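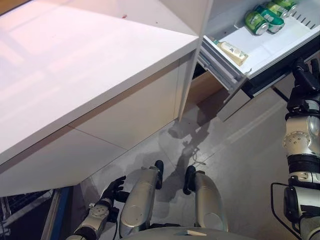 **Workshop notebook – Entry 29**
Wednesday, June. Bench opened 8:30 a.m.

Subject: intermittent hum and level loss on the stage-left monitor line, as reported after the Gristasetti concert at Cellholm Hall. Continued from the previous entry, in which the touring multicore was stripped down to the fan-out and the stage box was opened.

## Condition on arrival at the bench

The stage box was left overnight with its lid removed and the ground strap disconnected. No change in the continuity readings from yesterday. Pins 2 and 3 are sound on all returns. The shield on return 7 reads open when the cable is bent toward the strain relief and closed when it is released, consistent with the band's account that the hum arrived during the second song and went away whenever the drummer's wedge was moved.

The Rako wedges themselves have been ruled out. Each was run on the bench with a short known-good lead and pink noise, and none produced hum at any position of the level control. One has a loose grille which rattles under low-frequency program. This is a separate matter and has been tagged as such.

It should be recorded that the fault was at first attributed to the hall's lighting dimmers. The evening log from Cellholm says "dimmer noise, stage left", and the line was consequently patched around instead of being pulled. Colleagues are asked to write the symptom in the log and leave the cause blank until the line has been tested. A good part of yesterday morning was lost to the dimmer theory.

## Return 7

Strain relief removed at 9:15. The outer jacket had been clamped correctly, but the shield drain of return 7 had been dressed across the edge of the gland and has worn through to a few strands. This is an assembly fault and cannot fairly be put down to rough handling on the road.

Work carried out:

- Jacket cut back past the damaged section and the whole fan-out shortened to match
- Drain wire on return 7 re-sleeved and re-terminated
- Drains on the neighbouring returns inspected under the magnifier and re-sleeved where the original sleeving stopped short of the gland
- Gland edge dressed with a fine file and a new grommet fitted
- Ground strap reinstated with a serrated washer

The solder on the original joints was of good quality and was left alone wherever the drain did not have to be moved.

Flex test repeated after reassembly. Return 7 stays closed at all angles. The remaining returns were flexed in the same manner, with no change on the meter.

## Level loss

The level loss is a different fault and was more troublesome to find. The vocalist's mix at stage left was reported as "dull and far away" from the start of the set, before any hum was heard. The engineer compensated with a shelf boost on the desk, and this is visible in the saved show file, where the boost begins just above 2000 Hz. The show file for the following act has the same boost on the same output. Two engineers who had not spoken to one another made the same correction, and I regard that as better evidence than either written report.

The output was traced through the patch as it had been left after the concert. Between the desk and the multicore there is a passive splitter, added when Cellholm first asked for a recording feed. The splitter's second leg was still connected to the long tie line to the recording room, and the far end of that line had been left plugged into a transformer input with its pad switched out. The monitor output was therefore driving a load it was never intended to drive.

With the tie line removed, response at the amplifier input is flat within the tolerance of the bench set. With the tie line reconnected, the top end falls away in the manner both engineers heard. The test was repeated in both directions before noon with the same result.

No repair is required here. The splitter is working as built. A label has been fixed to it instructing the user to disconnect the second leg when no recording is being made, and the patch sheet has been amended.

## Question of the splitter

There is an argument for replacing the passive splitter with an isolated one. Ackah Audio quoted for an isolated unit last season and the quotation was set aside on grounds of cost. My own view is that the case is now stronger, although a single evening of poor monitoring is a thin basis for the expenditure. The recording feed is used for perhaps one concert in the series and the house manages without it otherwise.

An alternative would be to take the recording feed from the desk's spare matrix outputs. This would remove the splitter from the monitor path entirely. The difficulty is that visiting engineers bring their own show files, and the matrix assignment is overwritten as soon as one is loaded. It would be necessary to restore it by hand during the changeover, which is precisely the period in which small tasks are forgotten.

Matter left open pending discussion at the next production meeting. I have put the earlier quotation in the front pocket of this notebook.

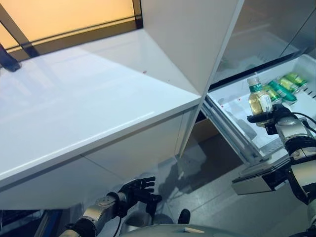 *Kitchen counter, with orange light at the window.*

## Bench run, full line

2:10 p.m. Multicore, stage box and all Rako wedges connected as for a concert. Program material used: the vocal rehearsal recording supplied by Gristasetti, followed by pink noise, followed by the slow bass sweep. The rehearsal recording is the most useful of these. It has long pauses between phrases, and a residual hum at low level is easily heard in them.

Results:

| Check | Before repair | After repair |
|---|---|---|
| Hum, return 7, cable at rest | Intermittent | None audible |
| Hum, return 7, cable flexed at gland | Severe | None audible |
| Response with tie line connected | Dull | Dull (expected) |
| Response with tie line disconnected | Not tested | Flat |
| Grille rattle, tagged wedge | Present | Present |

The run was left on at moderate level while the other paperwork was completed. The amplifiers' fans came up once and settled. At 3:40 p.m. a click was heard from the stage box area and the run was stopped. The click was found to be the lid of the box, which had been set back in place without its screws and was ticking against the chassis in sympathy with the bass sweep. Screws fitted. Run resumed and completed without incident.

## Grille rattle

The tagged wedge has lost the foam strip along the lower edge of its grille. The strip appears to have hardened and come away in pieces, some of which were still inside the cabinet. These were removed. The replacement strip in stores is of a thicker section and holds the grille proud of the baffle, so that the corner screws cannot be drawn down without bowing the metal. A thinner strip is on order. The wedge may be used in the meantime for speech, but it should not be placed in front of a bass player or a drummer.

While the grille was off, the driver was inspected. The cone and surround are in good order. There is a quantity of glitter inside the cabinet, presumably from the school musical, and I have not attempted to remove all of it.

## Cable stock

The repair consumed the last of the small-diameter sleeving. A reel has been added to the order list together with the foam strip. The 17-metre looms were also checked, as they travel in the same trunk as the multicore and have the same style of gland. One loom shows the beginning of the same wear and has been set aside with yellow tape. It has not yet failed. The remaining looms were assembled later, with the drains dressed to the centre of the gland, and show no wear.

I would suggest that the drawing for the fan-out be revised to show the drain position explicitly. At present it shows the conductors in detail and leaves the drain to the judgement of the assembler. A pencil amendment has been made to the workshop copy and initialled. The copy held at Cellholm has not been changed.

## Notes for the crew at Cellholm

The following was sent with the equipment list and is copied here for reference.

> The stage-left monitor line has been repaired and may be returned to normal use. Please do not patch around it. If noise is heard, note which return is affected and whether the noise changes when the cable is moved, and tag the line for the workshop.
>
> The second leg of the splitter is to remain disconnected unless a recording feed has been requested. Engineers loading older show files should check the stage-left vocal output for a high shelf boost and remove it, otherwise the mix will be harsh and is likely to feed back.
>
> One wedge bears a tag reading "speech only". Kindly leave the tag on.

The paragraph concerning show files is the one most likely to be overlooked. A corrected line combined with the old boost could well produce feedback at the first vocal check, and the repair would then be blamed. I have asked that the warning also be taped to the desk cover.

## Outstanding

- Foam strip for tagged wedge – on order
- Small-diameter sleeving – on order
- Worn loom – re-terminate once sleeving arrives
- Isolated splitter – for the production meeting
- Cellholm copy of the fan-out drawing – to be amended on the next visit
- Trunk hinge, left side, still stiff; oil did not help

Bench closed 5:20 p.m. Multicore coiled and returned to its trunk with the stage box. The amplifiers are still on the bench and may be moved by whoever needs the space.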